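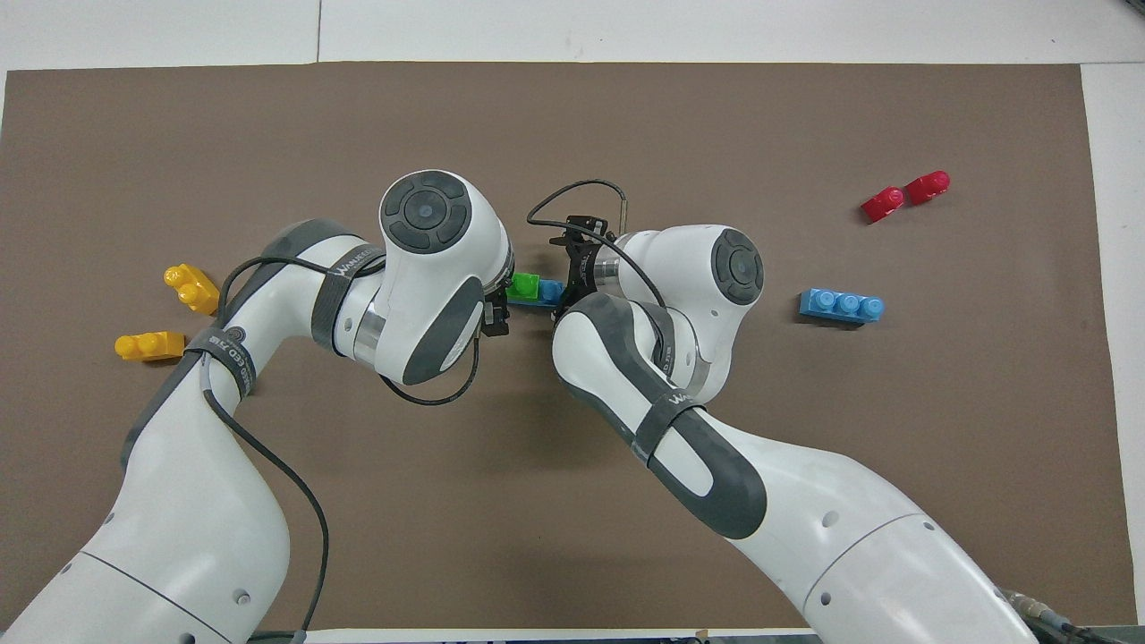
## July, budget day minus one

Up at six, couldn't sleep, numbers going round. Coffee, toast, then straight to the lab with the spreadsheet still open on the laptop.

Both arms on the bricks all morning. Green on blue, over the mat, both grippers in close. Kathleen Ó Briain wants a case for next year's kit by tomorrow lunchtime and I have half a page. Half a page and a lot of crossings out.

Where I've got to:

- Spare gripper fingers. Flodano quote is 115 a set. Want two sets, will ask for three, will get one.
- Cable tidies and sleeves. 100 should cover it. Put it under consumables so it doesn't get argued over.
- New mats. Brown paper is cheap and I like it, no glare. Leave off the list altogether.
- Service visit, Ivamance. 2000 for the pair if we book both arms together, and they want to know before the end of the month. Kathleen thinks we can skip a year. I dont.
- More bricks. Petty cash. Not putting toy bricks in front of finance again after last time.

Rang Rennie at ten past nine re the Ivamance thing. On hold 17 minutes, then he was at lunch. At half nine! Left a message. He rang back while I had my hands full, so rang him again, engaged.

Big question is still the third arm. Pitness do a lease, three years, training thrown in, and their rep is very keen, keeps emailing. But then where does it go. Two arms take up the back of the bench as it is and I'd want a second table, and the second table means moving the shelving, and the shelving is Estates. So a lease turns into a building job. Kathleen says put it in as an option and let them say no. Fine. Option B. Need a proper floor sketch, do that tonight.

Sat and watched the bricks for a bit instead of typing. Bad habit.
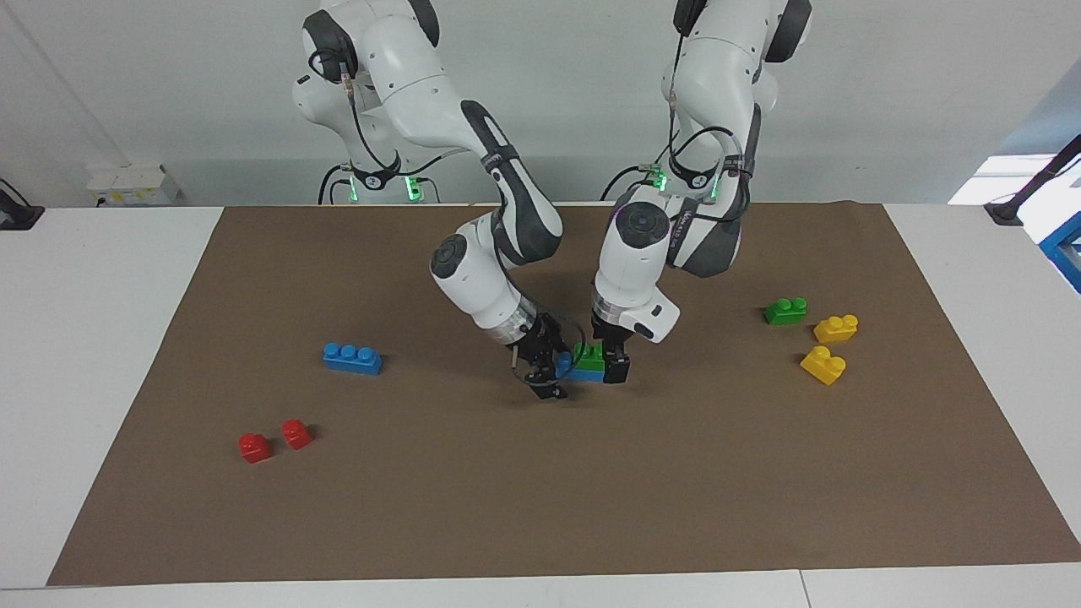 *Both arms in on the green and blue. Red, yellow and the rest still to do.*

Things to fix in the draft before bed:

1. Get the VAT right, some quotes have it in and some don't. Flodano's doesn't, I think. Check.
2. One sentence on why two arms and not one. Holding and placing at once, joint tasks, keep it short.
3. Delivery times. Flodano said six weeks in the spring, ask again.
4. Take out the word "critical", have used it four times.

Soup for lunch, at the desk. Afternoon lost to the purchasing portal, which logged me out twice and ate the supplier form. Typed it all agian. Rennie finally got through at four, says the price holds if we sign this month, will send it in writing. Forwarded to Kathleen, no answer yet.

Home late. Floor sketch half done on the back of the gas bill. Ring Estates first thing, and find the tape measure.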